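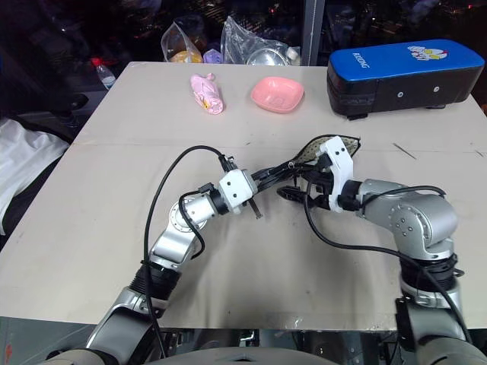
4.2 Cable snags during two-arm cloth handling

The most serious fault in the trial period was a mechanical one, and it did not show up in the task scores until well after it had begun. The gripper cables on the Brarkus two-arm station were run outside the arms, as shown in Figure 3. Each gripper has a power and data cable that leaves the wrist in a free loop, so that the wrist can turn through its full range without pulling on the plug. In most of the tasks we ran, the loops stayed clear of the work. In cloth handling they did not.

Figure 3. Both arms of the station holding a piece of dotted fabric over the table. Long cables run from the grippers; the one on the right crosses the table before it reaches the arm.

The cloth task has the two grippers come close together, pass a corner or edge from one to the other, and then move apart to stretch the piece. The trouble came in the second half of that motion. When the right arm moved outward after a handover, its cable loop dragged along the tabletop and could end up beneath the elbow. If the arm then lowered, the elbow pressed the cable against the table. The arm controller read this as contact force at the joint and, depending on how hard the contact was, either slowed the arm or stopped it.

We logged 3000 cloth episodes on the station. The controller stopped the right arm in 81 of them. At first all 81 stops were filed under "unexpected contact," the same label used when a gripper touches the table during a low grasp. That label was too broad. It put a harmless event and a damaging one in the same column, and the weekly error count gave no hint that anything was wearing out.

4.2.1 How the fault was found

On October 10, 2023, the right gripper failed to open at the end of an episode. The policy had sent the open command and the log showed it leaving the control computer, but no reply came back from the gripper. The arm went on with its planned motion and lifted the cloth, which was still clamped. The left gripper also had hold of it. The two arms pulled against each other until the left gripper lost its grip and the left arm, now unloaded, moved past its target before settling.

No one was inside the marked zone and there was no injury. The operator pressed the stop button after the left arm had come to rest. By our reading of the log, the overshoot stayed within the joint limits but went outside the box we had set for the task. The box was checked against commanded positions only. Measured positions were recorded and never compared with it.

We unplugged the right gripper cable and tested it on the bench. Two conductors opened and closed as the cable was bent by hand near a flattened part of the jacket. The flattened part matched the place where the loop met the elbow housing when the arm was low and extended. The left cable showed light scuffing and passed the same test.

4.2.2 Review of earlier episodes

We then went back through the 81 stops. For each one we looked at the head camera video together with the joint torques for the right arm. Two people labeled each stop separately and met to settle the cases where they differed. In 18 stops the cable could be seen under the elbow or pulled tight over the edge of the table at the moment of the stop. The others were table contact by a gripper finger, contact between the two grippers, or could not be decided from the video.

The 18 cable stops were not spread evenly over the trial. Most fell after we changed the rest pose of the right arm to keep it out of the camera's view of the far side of the table. The new pose was lower. It made the loop hang farther forward, and the arm started each episode with more cable on the table than before. The change had been tested for collisions using the arm model, which has no cables in it.

Several of the 18 were also followed by short gaps in the gripper position signal, some of them in later episodes that finished normally. The driver filled these gaps by repeating the last good value, so the training data contain stretches in which the gripper appears to hold still while the video shows it moving. We removed the affected episodes from the set used in Section 5. We did not try to repair them.

4.2.3 Changes made

The right cable was replaced. Both cables were then clipped to the forearm behind the wrist, leaving a shorter loop. The shorter loop limits how far the wrist can turn, and the joint limits in the controller were cut back to match. A few grasp angles that the earlier policy had used are no longer available. The rest pose was raised again, and we accepted the loss of view.

On the software side, three changes were made. A missed reply from a gripper now stops both arms. The task box is checked against measured joint positions as well as commanded ones. The driver marks filled values in the log instead of writing them as ordinary readings.

The station at Okley, which uses the same arms, received the clips and the software in February. The Parsons station has cables routed through the arm and received the software only. We have seen no cable stops at any of the three stations after these changes, but the number of cloth episodes run so far is too small to compare the rates.

4.2.4 Remaining problems

The clips hold the cable by friction and can slide. We check them at the start of each shift, and on the Brarkus station they have twice been found out of place. A molded guide was drawn up by Filtum but has not been fitted.

The stop labels are still assigned by hand. Torque alone did not separate cable contact from finger contact well enough to be useful, mainly in slow motions, where both produce a gradual rise at the same joints. Adding the cable to the collision model would help with planning, although a loose loop takes a different shape each time the arm moves, and a fixed volume large enough to cover all of those shapes would block much of the workspace in front of the right arm.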